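Why do trees have rings?

Every spring a tree wakes up and starts growing a new layer of wood just under its bark, like pulling on one more sweater. The spring wood is pale, and the wood that comes later is darker – so each year leaves a ring!
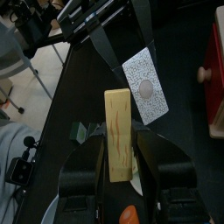 Boards look different from stumps, of course. Cut a trunk the long way and the rings turn into lines. Painters love to copy them, like the thin, wavy orange streaks on the yellow block. Can you find lines like that on a door at home?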